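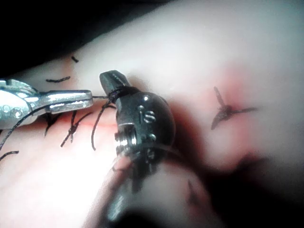
Brikeo Boards > Skills Practice > Knots and Closure
Tail length: how long is too long?
1,638 views

squareknot_sal
Posts: 395
May 21, 2025

I've been told my tails are too long. I've also been told my tails are too short, by the same person, in the same week, with the same facial expression.

For background, I'm doing simple interrupted on a straight incision, instrument ties all the way, braided silk. The coordinator of our skills course, Jingyi Duan, wants everything trimmed so that it looks like one person did it on one day. Mine look like they were done by a family over several generations. Some of them stick straight up. A couple lie flat and look respectable until you notice they're pointing at each other.

What are people cutting to? And do you cut as you go or do them all at the end?

grannyknot
Posts: 120

Three to five millimeters for silk, more if it's monofilament. Cut as you go. If you leave them all to the end you will eventually pull on the wrong one and then you get to learn how well you tied it.

Also, silk is forgiving. Enjoy it while it lasts.

Fuchs_again
Posts: 900

Disagree on cutting as you go, at least for practice. Leave them long, do the whole row, then trim in one pass with your eye on the row. Your tails will match because you cut them all in the same mood.

grannyknot

And when the loose thread from stitch two gets picked up in the throw for stitch three?

Fuchs_again

Then you have learned something about stitch two.

needle_and_dread
Posts: 41

I'm with granny. I once tied a long tail into the next knot and didn't notice until I'd tied the one after that into it too. I had basically invented a worse running suture.

Sal, what are you practicing on? If it's one of the flat Bovero pads, the surface is so slick that tails lie down nicely for you and then go feral on anything curved. I moved to a rounded surface and all my tidy habits fell off the side of it.

squareknot_sal

Curved, unfortunately. The flat ones were my golden age.

Okay, I went back and looked properly at what I'm worried about.

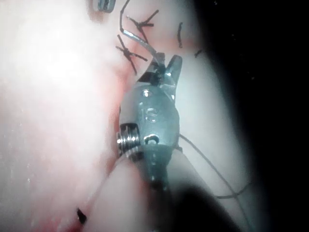 My knots bother me less than what happens to the ends once I stop watching them. I throw the same number every time and I try to lay them square, and then the scissors come out and I seem to become a different person. The two tied ones near the needle have ends going every which way, and the top one is basically a small star. One of the tails on the lower one heads off toward the seam, which is the part Jingyi would circle. I don't know if that's a length problem or a direction problem or a character problem.

grannyknot

Direction, mostly. You can't get away from some splay with two cut ends, but ends that run back over the incision are a nuisance. Set the knot to one side before you cut. Pull it over so it sits next to the bite and off the line, then trim. Pick a side and stay on it for the whole row, because a row that alternates looks like a zipper put in by a drunk.

I'd take a little off the length too, but I wouldn't lose sleep.

Fuchs_again

I'd leave the length alone. Short tails on silk look wonderful right up to the moment one slips. You want enough to find when you come back to take it out. Whoever removes these will be squinting and muttering your name.

And since we're being picky, the hold on the needle looks sensible to me, right out in the beak of the driver with the curve going up and left. Plenty of people post in here clutching it at the swage and wondering why it bends.

needle_and_dread

There's a little upright bit of thread off to the right of the top knot. Is that a tail too, or a leftover?

squareknot_sal

I was hoping it would be considered scenery.

needle_and_dread

It will not be considered scenery.

bovine_intervention
Posts: 17

Unpopular opinion, but nobody has asked about spacing, and I'd fix that before the haircut. Even bites, even gaps. If the row is evenly spaced the tails can be pretty wild and people will still nod at it. I spent all of last August trimming to the millimeter and my gaps looked like a fence after a truck.

Fuchs_again

Finally, someone sensible. Though I've seen your fence.

grannyknot

Spacing matters, sure, but Sal asked about tails. If I ask what time it is I don't want to hear about my posture.

bovine_intervention

Your posture's fine as far as I know.

squareknot_sal

So the plan is: knots set to the far side, same side every time, cut at four millimeters, cut as I go. Fuchs, I'll try your way on the next row so you don't sulk.

Side note, is the Irov silk any good? We're nearly through the course supply and I'd like to practice at home without selling anything.

needle_and_dread

It's fine. A bit stiff out of the packet and the ends fray if your scissors are dull. Which may be a clue, by the way. When did you last use decent scissors?

squareknot_sal

The ones I use came out of a kitchen drawer.

grannyknot

Sal.

Fuchs_again

I withdraw everything I said about tail length. Buy scissors.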